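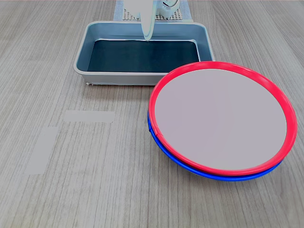

*Shallow metal tray, dark insert, on the table. Light mark or scuff near the lower left corner.*

**Ticket:** 2190
**Opened:** 23/04/2022
**Account type:** residential, Trudport, metered water
**Subject:** Overnight water use that I don't believe
**Status:** open, see last entry

## Original message

Your portal says my house used 351 gallons of water between midnight and breakfast. Everybody was asleep. I have no pool and no sprinkler system, and the garden hose has been shut off at the inside valve since fall.

I called the Grelent phone line before writing this. I was told it's "probably a toilet." I asked how the person knew that and was told it's usually a toilet. I'm sure it usually is. I would like someone to look at my meter and not at the average customer.

Please answer these:

- Was this an actual reading or an estimate?
- When was the meter last tested, and by whom?
- Why did I get no leak alert, when the portal has had leak alerts switched on since the day I signed up?

## Reply from Grelent (pasted from email)

> Thank you for contacting us. The reading was transmitted by the meter and is not an estimate. Meters rarely over-register. As they age they tend to read low. We recommend checking all toilets for leaks using dye tablets, which are available free of charge at our front counter. A leak alert is sent when continuous flow is detected for a full 24 hours.

My notes on that:

The part about meters reading low as they age may well be right. I've seen it in other places, from people with nothing to sell. It still isn't an answer to when mine was tested.

The alert is useless for anything that starts and stops. A leak could run all night, every night, quit at sunrise, and never trip it. I wrote back and said so. The reply thanked me for my feedback.

## Log

### Toilets

Did the dye test anyway so they couldn't keep asking. Used food coloring, since I wasn't driving to the front counter for a tablet. Put it in every tank before bed, told everyone not to flush, looked in the bowls in the morning.

All clear water. One tank had a flapper that looked tired, so I replaced it while I had the lid off. It made no difference to the hourly graph, and I didn't expect it to.

A running toilet also makes a noise. I'm a light sleeper and the bathroom shares a wall with the bedroom.

### Meter test, everything off

Shut off every fixture and the ice maker. Looked at the little triangle on the meter face with a flashlight. No movement. Waited through a cup of coffee, looked again. No movement, same digits.

So at that hour, with everything off, nothing was leaking. That rules out a steady leak in the buried line to the house, which was the second thing the phone line suggested (along with a list of contractors).

It does not rule out something that only runs at night.

### Closing the house valve overnight

Closed the main valve inside the house at bedtime. Filled a pitcher first. Checked the portal the next day, and the overnight hours were at zero.

This was the first useful result. The water was going through the meter and into the house side. It also counts against my own theory that the meter was making up numbers, and I'm putting that down here because I said it pretty loudly on the phone.

The valve handle is stiff and I wouldn't want to do this every night.

### Pressure

Screwed a gauge onto the laundry faucet. It read 80 psi with nothing running. That is at the top of what I understand house plumbing is supposed to see. Sent a photo of the gauge to Grelent.

> Pressure at your location is within our normal operating range. Pressure inside the home is the responsibility of the homeowner. Some customers choose to install a regulator.

I already have a regulator. It's next to the main valve, it's older than the water heater, and I have no idea if it does anything. Turned the adjusting screw out a little. The gauge came down slowly and stayed down, so it does work, it was just set high or had crept up.

Does high pressure explain the missing water? I don't think so. It would make a leak worse but it wouldn't make one. Leaving it lower regardless.

### Water heater relief valve

An online forum was very sure it was the relief valve on the water heater. Their argument was that with high pressure and a hot tank, it opens at night and dribbles.

Put a dry bucket under the discharge pipe. Morning: dry bucket. Left it there for several nights. Dry every time.

I'd also point out that if that much water had come out of that pipe, I'd have been standing in it.

### Hour by hour

The portal has an hourly view, hidden behind a "details" link and a second login run by Vinley, which seems to be the company that handles the data for Grelent. Why I need two passwords to look at one meter is a separate complaint.

What the hourly view shows:

- Nothing at midnight.
- Use begins in the 2 a.m. hour.
- It stays nearly level until somebody gets up.
- It doesn't happen every night. There are quiet nights in between.

I had been looking at daily totals up to this point and the pattern doesn't show there. It would have saved me a week if anyone on the phone had mentioned the hourly view exists.

Only one thing in this house has a clock set to 2 a.m., and that's the water softener.

### Softener, first look

It's an Oddsson, came with the house, no paperwork. It cleans itself with salt water in the middle of the night and sends the waste down a standpipe behind the washing machine. That's why there was no puddle and no noise upstairs. The whole leak was going neatly down a drain.

Called the Oddsson help line. They told me a normal cleaning cycle uses far less than what I described and that the unit "could not" use that much. Asked if it could get stuck partway. Was put on hold. Was told that a unit could get stuck, but it would show an error code.

Mine shows no error code. It shows the time, and the time is right.

### Softener, watching it happen

Started a cleaning cycle by hand in the afternoon and sat down next to it on an upturned crate.

It went through the early stages as the label inside the lid says it should. Then the motor turned, the display went back to the time of day, and water kept running into the standpipe. A steady stream. As far as the display was concerned, the job was finished.

Let it go on while I checked the meter outside. Triangle spinning.

Turned the bypass to take the softener out of the line. Flow to the drain stopped right away. Triangle stopped.

Called Oddsson back and described this. The answer changed from "could not" to "we sometimes see this with worn seals." I asked what the error code is for, if it doesn't cover this. It reports the position of the motor, I was told, and the motor was where it belonged.

So the machine knows where its motor is and has no idea whether water is running out of it. Good to know.

### Seals

They offered a service visit or a replacement valve head. Both cost more than I'd pay for something I hadn't confirmed was broken. Ordered the seal kit instead.

Steps as done, for whoever has the same unit:

1. Bypass on, unplug it, run a short manual cycle beforehand to let the pressure off. I skipped the last part and got a wet sleeve.
2. Take the motor cover off, note which way the cam faces. Mark it with a pen.
3. Remove the retaining plate and pull the piston straight out. Mine needed more pull than I liked.
4. Hook out the seals and spacers in order and lay them down in that same order.
5. Wipe the bore with a clean rag.
6. Grease the new seals with silicone only. The kit came with some.
7. Reassemble, plug in, bypass off slowly.

One of the old seals was split through. The others were flattened, and there was grit in the bore, fine and sandy. I can't say whether the grit cut the seal or just collected there after. Grelent flushed the hydrants on our street in early April, and there was brown water that day. I asked whether the flushing could have pushed sediment into the house.

> Hydrant flushing may cause temporary discoloration. This is harmless and clears after running the cold tap for a few minutes.

Didn't ask about discoloration.

### After the repair

Ran a manual cycle. Water to the drain during the stages that call for it, then it stopped. Checked the standpipe with a flashlight and the meter outside. Both still.

Then 3 scheduled overnight cycles with the hourly view checked every morning. A short bump in the 2 a.m. hour each time, then zero until people got up. That's what it should look like.

I'm not calling it fixed for good. New seals in a gritty system could go the same way. There's now a sediment filter on my shopping list, although the people telling me I need one are mostly the people who sell them.

## Billing

Asked for a leak adjustment. The form wants a plumber's invoice or a parts receipt, plus "a description of the repair." Sent the seal kit receipt and this log.

> Your request has been received. Adjustments apply to hidden leaks only. Leaks from appliances and fixtures may not qualify.

Replied that it went down a pipe behind a washing machine, without a sound, without an error code and without setting off your own alert. If that isn't hidden, please send me the definition you use.

## Still open

- Meter test date. Asked in the first message and again in each one after it. No answer.
- The alert rule. Anything under a full day of nonstop flow gets through. I'd like to set my own overnight limit and was told that it's "on the roadmap."
- The adjustment decision.
- Request that the phone script mention softeners and the hourly view before it gets to contractors.

The ticket was marked "resolved" by the system after the last reply. I've reopened it.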